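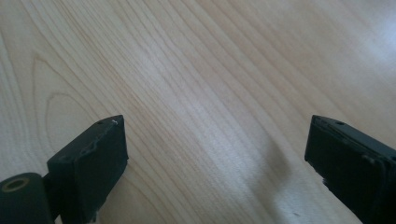 Figure 1. Wrist view from the hand-held gripper, fingers open over a bare wooden surface.

Skumden Tabletop Demonstrations

Data card and usage notes
Last revised Jan 12, 2024
Maintained by the manipulation group at Clodside

Summary

Skumden is a set of 1,513 short demonstrations of tabletop handling, recorded by people using a hand-held two-finger gripper with a camera mounted on it. No robot arm was used during recording. The set is meant for training policies that map wrist camera images and gripper state to short sequences of relative motion. It covers picking, placing, sliding, turning, and stacking of small household items.

Each demonstration is one folder. A folder contains the video, the pose track, the gripper opening track, and a small metadata file. Calibration files are stored once per recording session and referenced by session ID.

Layout

skumden/
 episodes/
 ep_00001/
 video.mp4
 pose.csv
 width.csv
 meta.json
 sessions/
 s_001/
 camera.json
 fingers.json
 notes.txt
 splits/
 train.txt
 val.txt
 tools/
 check_episode.py
 make_windows.py

Episode numbers are not contiguous. Rejected episodes were removed and their numbers were not reused. Do not loop over a range; read the names from the split files.

Recording hardware

The gripper is version 2 of the Oravec hand tool. It has a trigger handle, two black fingers that move symmetrically, and a fixed camera mount. The camera faces forward past the fingers, so both fingertips stay in view when the gripper is open. The operator sees the work directly and does not look at the camera stream while recording.

Fingers are replaced when the contact surface wears. A replacement starts a new session, even if nothing else has changed, and the finger set is recorded in fingers.json. Small differences in surface marks between finger sets are expected. We did not retouch or mask them.

The camera runs at 60 frames per second. Exposure and white balance are locked at the start of each session. Focus is fixed. The image is softest at close range, and fine surface texture can be blurred. Glare from windows and ceiling fixtures is left in the data.

Recording procedure

1. Clear the work area and start a session. Lock exposure and white balance.
2. Open and close the gripper fully three times. These frames are used to fit the opening width and are not part of any episode.
3. Hold the gripper over the bare surface with the fingers open. Start the episode on a still view.
4. Place the items according to the task sheet. The operator's free hand must be out of view before motion begins.
5. Perform the task once at a normal working pace. Do not pause to correct the grasp unless the item has been dropped.
6. Return to a still, open pose and stop the episode.

Setup frames from step 3 are kept at the head of the video and flagged in meta.json with the field head_frames. They show the surface and the fingers before any item has been placed. They are useful for checking the lighting of a session and for estimating a finger mask. They should be excluded from policy training. The loader does this by default; pass keep_head=True to turn it off.

Field reference

pose.csv
t: seconds from the first video frame
x, y, z: position in meters, session frame
qx, qy, qz, qw: orientation quaternion, scalar last
ok: 1 if tracking was good, 0 if the value was filled by interpolation

width.csv
t: seconds from the first video frame
w: distance between the inner finger faces, in meters
src: "fit" or "held"

A value of "held" in src means one or both fingers were blocked from view and the last good width was repeated. Long held runs occur when a large item is gripped close to the camera.

meta.json
task: short task name from the task sheet
session: session ID
surface: free text entered by the operator
operator: anonymous operator code
head_frames: number of setup frames at the start
drop: true if an item was dropped and picked up again
outcome: "done" or "partial"

The surface field was typed by hand and is not normalized. "wood", "light wood", and "desk" may refer to the same table. Use session ID if you need to separate surfaces reliably.

Time alignment

Video and pose come from separate clocks. The offset is estimated per session from the three open-close cycles and a short shake of the tool. Offsets have been applied to the released files, so t is comparable across all three streams. Remaining error is normally less than one video frame. Sessions where the fit was poor carry the line "align: weak" in notes.txt. These sessions appear only in the training split.

Splits

The split is by session. No session contributes to both train and val. An earlier internal release split by episode, and validation loss on that release was too low: the model could identify the session from the surface grain and the light. Results from the two releases cannot be compared.

There is no test split. We evaluate on hardware with the Vastov arm in our lab, using surfaces and items that do not appear in the recordings. Offline error on val is a poor predictor of task success and should be used only to catch broken runs.

Quality checks

Every episode was run through check_episode.py, which rejects on any of the following:

- the video has missing or repeated frames
- pose is interpolated for more than 20 consecutive frames
- gripper width is negative or beyond the session maximum
- the gripper is not open at the final frame
- the two CSV files do not cover the full video

Episodes that passed were then watched once at double speed by a person other than the operator. The reviewer confirmed the task label and set the outcome field. Partial episodes were kept. They make up a small part of the set and are excluded from training by default.

Making training windows

python tools/make_windows.py --root skumden --split train --obs 2 --act 16 --out windows/

The script lowers the frame rate, converts poses to motion relative to the current gripper frame, and writes fixed-length windows. Windows do not cross episode boundaries. The last window in each episode is padded by repeating the final action, with a mask to mark the padding.

Our baseline was trained for 700 epochs with random crop and mild color changes. Horizontal flipping was tested and dropped. Flipping the image also requires mirroring the pose and the camera mount, and the two sides of the tool do not look the same from the camera.

If you change the image crop, keep both fingertips inside it. Policies trained on crops that removed one fingertip closed early on narrow items in our hardware runs.

Known problems

Surface bias. Pale wooden tables are over-represented. A policy trained on this set alone may approach incorrectly over dark or strongly patterned surfaces. We suggest mixing in your own recordings before deployment.

Specular glare. Surfaces with some gloss produce bright patches near the edge of the view, and these move as the tool moves. Pose tracking sometimes loses features there. Check the ok column before using such episodes for pose evaluation.

Finger shadow. Shadows on the table shift with the tool and can be mistaken for items by simple background subtraction. Do not use background subtraction to find item start positions.

Low contrast on the fingers. The fingers are matte black and noisy in dim sessions. The supplied masks are one or two pixels loose at the outer edges.

Operator habits. Most operators approach from the near side of the table. Far-side and strongly tilted approaches are rare.

Human speed. Recorded motion is often faster than a small arm can follow. Scale time before replay, and check joint limits separately. Relative motion that is easy for a person may not be reachable from a fixed base.

Privacy

Operators agreed to the release of their recordings. Audio was never stored. Episodes showing a face, a screen, or readable personal papers were removed before review. Operator codes were assigned at random and the key has been destroyed. Report anything that was missed through the issue tracker and give the episode number.

Out of scope

The set contains no liquids, blades, heated items, or handovers to a person. It carries no force or touch signal. Do not use it as the only source of training data for work near people.

Changes

1.2: weak alignment sessions moved to train; head_frames added to all episodes
1.1: split by session; finger masks added
1.0: first internal release

The next update is planned for February and will add darker surfaces. File formats will stay the same.

License

Data and scripts may be used for research and teaching. Redistribution of modified copies must keep this file and list the changes made. See LICENSE for the full terms.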